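Equipment review: the Clivo hand-held gripper, paired set
Manipulation Tools Working Group, Kendulach Laboratory
Prepared by Samah Ghoneim and Adebayo Lawal
Issued Friday, July 25, 2025

Purpose of the review

The laboratory was asked to advise on a hand-held gripper for recording household handling tasks. Two products reached the final stage: the Clivo, supplied as a pair with a camera on each unit, and the Brelelov, which we already hold and which has been in regular use since October. The review sets out how the Clivo performed and where it falls short of the older tool. It does not cover the supplier's training software, which was assessed separately by Reece Horrocks.

What is supplied

The Clivo arrives in a single hard case with the two grippers, a charging base, the cables and a set of spare finger pads. The printed guide is short and clear, although the page on clock matching refers to a menu that has since been renamed. Colleagues who followed the guide to the letter lost time at this step, and we would advise new users to go straight to the supplier's online notes.

Assembly needs one small hex key, included. Our second unit came with a pivot screw that had not been fully tightened. The supplier, El-Sayed, answered our message the same day and asked us to check the remaining screws before use. We now do this as a matter of course.

Handling and comfort

The grip is narrower than that of the Brelelov and suits smaller hands. Ro-un Kwak, who carried out most of the longer recordings, found the trigger light enough to use for a full morning, whereas the Brelelov trigger tires the first finger well before the break. Adel Erraji has larger hands and preferred the older tool. His objection was to the rear edge of the handle, which presses into the palm when the wrist is turned inward. A wrap of soft tape removed most of the discomfort, but a purchaser should not have to supply it.

Weight is well placed. With the arm held out over a low surface the unit does not tip forward, and the cable leaves from the rear, clear of the sleeve.

Recording and synchronisation

We made 100 test recordings with both hands in use, and 99 of them were complete and correctly matched in time. The remaining file stopped early when a battery ran down. The warning light on the unit is small and sits under the thumb, so the operator had no notice of it. The Brelelov gives an audible tone in the same circumstances, and we consider this the better arrangement.

Files are named by the clock and carry no label for the left or right hand. This is a nuisance. The label can be added in the settings, but the setting is cleared whenever the software is updated, and we have raised the point with the supplier.

Grip on rigid and soft objects

Mugs, boxes, bottles and hand tools gave no difficulty with either product. The jaws of the Clivo close evenly and open wide enough for a standard storage jar. Thin, flat items such as cards and envelopes were harder, and the operator generally had to slide them to the edge of the table first. The Brelelov, with its harder tips, is the stronger tool for such work.
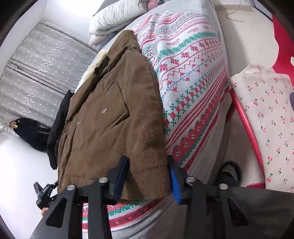
Clothing and bedding formed the most demanding part of the trial, and the part for which the laboratory most needs a new gripper. Cloth gives way under the finger, folds where it is not wanted and often hides the edge that the operator wishes to take. The list of garments therefore included thick and awkward pieces as well as shirts and towels. With the brown corduroy jacket laid out on the bed, the ribbed blue pad comes in right beside the cuff, and the gap between the two fingers remains in plain view of the camera. That clear view of the gap is a real merit of the Clivo. On the Brelelov the housing covers much of it, and operators have to judge the last part of the approach by habit.

Care and wear

The pads collect lint and should be wiped at the end of each session. Ours show light marking along the inner face but remain serviceable. A replacement set takes 9 minutes to fit on both units, and the old pads must be peeled away slowly to avoid leaving adhesive on the finger.

Assessment

We rate the Clivo at 4 out of 5 and recommend it for cloth handling and for general household recording. The Brelelov should be kept for cards, paper and other thin items — there is no case at present for retiring it. Purchasers should order one additional set of pads with each pair and confirm the clock settings after every software update.

Requests to borrow the review set should be sent to Samah Ghoneim at the laboratory's equipment desk.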